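Progress note, Grunddale parts sorting and kit packing, September
To: Kumudini Fakir
From: Kieran Wainwright
cc Tarek Morsy, Ivars Rimkutė

Sorry this is short and a bit of a jumble, I've got to be at the Edville store by 2. Proper figures in the spreadsheet, this is just where we've got to and what we need a decision on.

## Where we are

- Sorting of the Cabral donation: done bar the odds and ends
- Leads and cables: under way, slower than planned
- Boards: started
- Kit packing: not started in earnest, trial kits only
- Labels: stuck, see below

Total pieces logged so far 3,498. That's everything from the Cabral crates plus what Zeslow sent over in the spring. Doesn't include the screws and standoffs, we stopped logging those individually, life's too short. They go by weight now and Ivars keeps the sheet.

## The bench

Moved everything on to the white table in the back room. Much better than the old arrangement with shoeboxes. Yellow bins round the outside, steel tray in the middle, whatever is being looked at goes in the tray and gets moved out to a bin when it's been decided on. Bins were in the equipment line of the original budget, came in under, the difference went on sleeves for the finished kits (agreed with you by email in the summer).

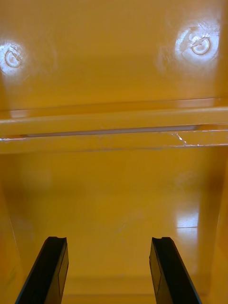 One rule we brought in: a bin gets emptied right out before it changes category. We had a bad morning where two sorts of lead got mixed because someone started a new batch on top of the tail end of the old one. Took Kamil most of the afternoon to undo. Since then no mixups that we know of.

Bins are deep enough that small plugs get missed in the corners, so check by hand, don't just tip. Tarek wants shallower ones for the small stuff. I'd like to see how the shallow ones we've already got hold up first before asking you for any more money.

## Leads and cables

This is the slow bit and the reason we're behind the timetable in the bid. Most of the leads came in as one big tangle per crate. Untangling is a two minute job or a twenty minute job and you can't tell which from the outside.

What we're doing now:

1. Pull out one lead at a time, don't cut anything
2. Look at both ends for damage to the connector
3. Sort by connector first, length second
4. Coil loosely
5. Anything without a label goes in "ask Kamil"

We tried sorting by colour to start with. Bad idea, the same colours turn up on leads with completley different plugs. Wasted the best part of a week on that, my fault. Connector first is the way to do it and I've rewritten the instruction sheet to match.
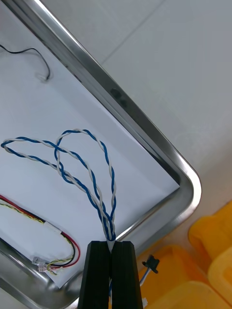 Twisted pairs need leaving twisted. I've had to say this more than once. They spring about when you coil them and it's tempting to unwind them to lie flat, please nobody do this, the school kits need them as they come. Loose loop, twist tie, done. If there's a tag on it the tag stays on, even a scruffy one, as Kamil can sometimes match it to the old Cabral stock list.

Reject rate on leads is higher than we put in the bid. Mostly crushed plugs and bare ends. Bare ends aren't always a write-off, Kamil reckons a good part of them can have new connectors crimped on, but that needs a crimping tool that fits and the one we have doesn't. Quote attached to the spreadsheet, second tab.

## Boards

Ivars has started these. Procedure is paper down in the tray first, fresh sheet for each batch, board on the paper, any part that goes with it alongside. Paper was his idea and it's a good one: small bits show up against it and you can pencil a note right next to the thing. Sheets get folded round the board afterwards so the note travels with it.

Testing is not part of this stage. I know the steering group asked. We look, we pair up, we write down. Testing is Edville's end and they've got the bench supply for it, we haven't.

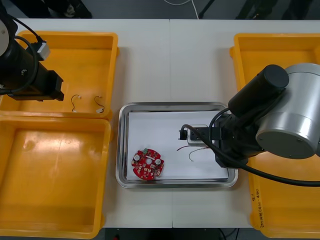

Where a component has already got its wires on we leave them on, even if the ends are loose. Taking them off and matching them up again later is double work. Short leads with a plug on one end only are being kept together in their own bin till we know how many the kits want. Could be all of them, could be none. Waiting on the revised kit list from Zeslow, chased again this morning.

## Trial kits

Made up 6 to see how long it takes and whether the contents fit the sleeve. They fit, just. Anything with a stiff cable makes the sleeve bulge and the flap won't stay shut. Options are a bigger sleeve or the cable going in separately. Tarek prefers a bigger sleeve, I'd rather have the cable seperate because it's cheaper and we've already bought the sleeves.

The target for the first delivery is still 60 kits. Doable if the kit list arrives soon. Not doable if it slips another month, I'd rather say that now.

## Problems

- Label printer. Still jamming, handwriting them for now. Kamil's are readable, mine less so
- Kit list, as above
- Storage. The finished kits have nowhere to live at Grunddale once we get past the trial lot. Edville have offered a shelf, need it in writing
- Light over the table is strong and bounces off the steel and the shiny bins. Tired eyes by late afternoon. Might try a matt liner

## What we need from you

- Yes or no on the crimping tool
- Yes or no on cables going outside the sleeve
- A nudge to Zeslow, they answer you quicker than me
- OK to move the unspent travel money to packing materials

Next note when the leads are finished. Ivars is covering while I'm at Edville so ring him if it's urgent, he's in from 9.

Kieran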